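Category: Course materials / Robotics / Practical handouts

This site uses cookies to remember your settings. Accept | Manage choices

Plerico Robotics Practical
Handout 2: Recording with the wrist camera

Notes by Natnael Teshome. Lab sessions run by Issa Obeidat.

Read this before your first recording session. You should already have done the safety briefing and Handout 1 (moving the arm by hand, homing, emergency stop). If you missed either, see Issa before you book a bench.

1. What you are doing this term

Each pair will teach an arm one short task by showing it the task many times. You guide the arm through the motion, the software stores the joint positions and the camera pictures together, and later you train a small model on what you stored. The task is yours to choose from the list on the course page. Folding a cloth in half, putting a lid on a tub and moving pegs between trays are all on it. Pairs who want a task that isn't on the list need to agree it with me by the end of September.

The two halves of the mark are the recordings and the written report. A pair whose model fails can still get a good mark. In last year's group the best report came from a pair whose arm dropped the lid nearly every time, and they were able to say why.

2. Before you record

Book the bench through the Nillilwood room page, as before. Bring your own objects if your task needs them, and keep the same ones all term. If you change a cup halfway through, write down which recordings used the old one.

Set up in this order:

- Switch on the bench supply, then the arm, then the computer.
- Home the arm and check that it stops at the marks on the base.
- Start the Lakon recorder and wait for both lights in the corner of the window to go green.
- Open the wrist view and move your hand slowly towards the camera and back.
- Type your pair number and the task name. No spaces in the task name.

If the wrist view freezes, close the recorder and start it again. Don't unplug the camera while the recorder is running. It will lose the file you had open and sometimes the one before it.

3. How to make one recording

One of you guides the arm and the other works the keyboard. Swap after each set. Press R to start, carry out the task once from the start position to the end position, then press R again. Leave the arm still for a moment at both ends. A recording that starts with the arm already moving has to be trimmed by hand, and you will be the ones trimming it.

Work at a steady pace. The recorder can keep up with quick movements but the camera can't always, and anything that comes close to the lens goes soft. Try to approach objects from the side your camera sees best, and let the fingers close before you lift.
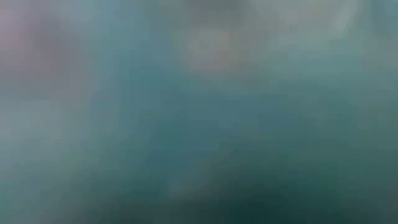 Pictures with nothing sharp in them are part of any set of recordings. Leave them in if they last a moment and the rest of the recording is sound. The joint positions are still good during that time, and a model that has only ever been given crisp pictures tends to do badly when a blurred one comes along. Mark the recording as doubtful if the blur goes on through the part of the task that matters – the grasp, the fold, the moment of letting go. We will look at the doubtful ones together in the lab.

Don't try to guess what was in a picture you can't make out. The label sheet has a column for what is in view, and "not clear" is a proper entry. Two years ago a pair filled in the whole column from memory and had to do it all over again.

4. How many

The minimum is 33 good recordings per pair. Doubtful ones don't count towards it, but hand them in all the same. Change the start position of the object a little each time. If you always put the tub in the same spot, the model learns the spot.

The shared set from earlier groups now holds 3395 recordings and sits in the Tsao folder on the lab drive. You may train on it alongside your own, so long as you say so in the report and give the result with and without it. Please don't save anything into that folder. Copy what you want to your own space first.

5. Checking your set

Do this the same day, while you remember what happened. Play each recording at double speed and fill in one line of the label sheet:

- file number
- who guided the arm
- task finished, yes or no
- what is in view at the start and at the end
- blur: none, short or long
- anything odd

"Anything odd" covers a knock to the bench, a change in the light, someone leaning across, a cable catching on the elbow joint. The cable catches more than you would think. There are Velcro ties in the drawer under bench 13 and they need to go back there.

Then draw the joint plot for three recordings of your choice. A step in the line usually means a dropped packet. A flat line with the arm moving means a joint was not being read, and the recording is no use. Check the others from that session before you carry on.

6. Questions to think about for the report

How much of your set did you mark as doubtful, and did leaving those recordings out of the training change anything? Try it both ways. Did your model fail at the same point you found hard when guiding the arm? What would a second camera, fixed to the bench, have told you that the wrist one didn't? You needn't answer all of these, and you can put a better one in place of any of them.

Several people have asked whether they may sharpen the pictures before training. You may, as an extra test, but keep the originals and say what you used. In my experience it makes little difference with badly blurred pictures – the detail isn't there to bring back.

7. Handing in

Put the recordings, the label sheet and the three plots in one folder named with your pair number. The report is separate and goes through the usual page. Issa is in the lab until 5 pm during booked sessions and will check a label sheet with you if you bring it finished. Handout 3 covers training and will be put up once every pair has a first set.

© Plerico course team. Materials may be copied for teaching.
Contact | Accessibility | Back to top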